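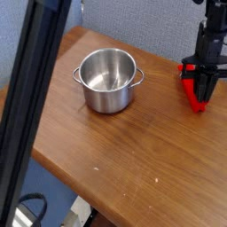
The demonstration pot, Tarnell showroom, 10th February

The letter from Dunent had said that prospective customers were welcome to bring a question but that no question was required, and I had brought 11, written on the back of an envelope in the order in which they had kept me awake. My late husband used to say that I could not buy a toaster without interviewing it first, and he was right, and we had the same toaster for all the years we were married, so I have never felt I owed anyone an apology on that score.

The bus from Flores lets you off on the wrong side of the Tarnell road, by the tire place, and you have to walk down to the light and back again. By the time I found the door my knees were talking to me. A young woman with a very kind voice took my coat and asked whether I would like the Javov explained first or would I sooner just watch it, and I said I would watch, thank you, and could I have a chair.

So I sat. There was a table, a good brown one with a rounded front like the counter in my mother's kitchen, and on the table there was a pot, and to one side the arm hung down with its red fingers. I had expected something more like a person, I suppose. The brochure had gone in for a lot of talk about companionship, and I had dreaded being made to shake hands with it. Instead it reminded me of a heron my husband and I used to see at the reservoir, which could stand over the same yard of water for an entire sandwich and never seem bored.

"It's for lifting, mostly," said the young woman. "Pots and pans, jars, the heavier plates. Things people tell us they've started to worry about."

I looked at the pot. I have one very much like it, with the same loops for handles, and last June I dropped mine with the potatoes in it. I was not badly hurt. The water went down the front of the stove and over one slipper, and I sat on the step stool with my foot in the dishpan and thought, quite calmly, well, that's that, then. I told my daughter I had stubbed my toe. Since then I had been boiling two potatoes at a time in the little milk pan, and if you have ever tried to have company for dinner out of a milk pan you will know how it went.

None of that was on the envelope. The first thing on the envelope was the price, which was 1557 dollars with the mounting post and without the installation, and the installation was another 363, and I said that seemed a great deal for two men and a drill. She laughed and said it was one man, and he brought his own drill. I liked her for that. I wrote both figures down and added them up and then, as I always do, added them up again from the bottom.
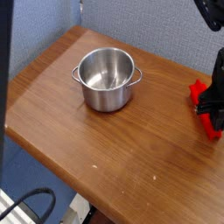 Then I asked whether it could tell a full pot from an empty one, and she said it could, it felt the weight and slowed itself down accordingly. I asked what it did if the lights went out. It held on, she said — it would hold on until you told it to let go, and there was a lever for that, low enough to reach from a chair. I asked if it minded a handle that was loose. I asked if it made a noise at night. I asked about grease, and about cats, and she answered the one about cats so readily that I knew I was not the first.

All the while I kept looking back at the table. I believe I was waiting for it to do something that would let me say no. I had my no all ready, you see. I had practiced it on the bus, a gracious one, with a bit about how clever it all was and how I would certainly mention it to my friends.

"Would you like to try?" she said. "You only have to ask it."

"Ask it how?"

"However you'd ask anybody."

Well, I had not asked anybody for 4 years, and that was the whole trouble. I straightened my skirt. I felt as foolish as I have ever felt, and I have sung solos in church. I cleared my throat and addressed myself to the red fingers, since they seemed to be the end that was listening.

"Would you mind," I said, "getting that for me? It's only that my hands aren't what they were."

It was the first time I had said so out loud. The young woman had turned away and was doing something with her papers, bless her, and she went on doing it for quite a while. I folded the envelope over with six questions still unasked and put it in my purse, and found my handkerchief, and asked her whether the man with the drill could come on a morning, as I have my hair done in the afternoons.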